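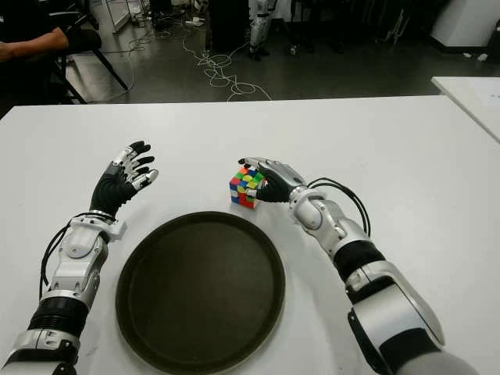 Ultham, August

The library on Mill Street is closing its evening hours from next month. It will shut at 5 on weekdays and stay closed on Sunday. I found out on Tuesday from a sheet taped to the returns slot.

I have used the place after work for 14 years. I wrote most of my night school papers at the long desk by the radiators, and I learned what Portuguese I have from Heloísa Camargo, who ran a conversation group in the back. It never had more than a few people in it. She has moved the group to her kitchen for now.

The city says roughly 30 people a night come in after 5. That sounds low to me, but I never kept a tally. Geetha Namboodiri at the front desk told me the staff will keep their jobs with shorter shifts, and two of them have already started looking elsewhere.

Comments go to the city clerk until the 31st. I sent mine last night. It was one page and mostly about the bus, which gets me downtown at 5:20.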